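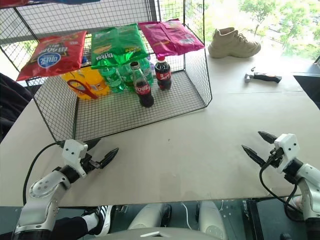
One reader wrote in after the last newsletter that the snack corner is the only part of the office everybody uses and the only part no one plans. Start with that. Read it slow, let them laugh.

OK so - break table. Why I care. We did Ukach and Bundgaard the same year, nice kitchens both, and both ended up with chips in a desk drawer.

Point one, one spot. Chips on top, drinks under. Wire mesh is good, you see what's left without opening anything. Bags on the flat top, lying down is fine. Dont stack them, the bottom one goes to crumbs.

Bottles standing up. Always. Glass Coke toward the front where a hand can get it, plastic one behind. Green soda together in a bunch. Leave a gap on one side, you need somewhere for the next delivery to go.

(ask room: who restocks at your place? wait for hands)

Money. Gresent spends 600 a month, 20 people. Sounds like a lot, most of it was drinks going flat half finished. Went to smaller bottles in September, bill came down. don't promise numbers here, only have 4 months.

Point two, variety. Some 5 kinds of chips is plenty. Past that the same bag sits there till it's stale. Swap one out, keep the red one - people get upset. Spicy and mild both, labels in any langauge, folks try stuff if they can see it.

Plisex story if time. Skip if running late, go to the shopping list handout.

Handouts are by the door, questions after.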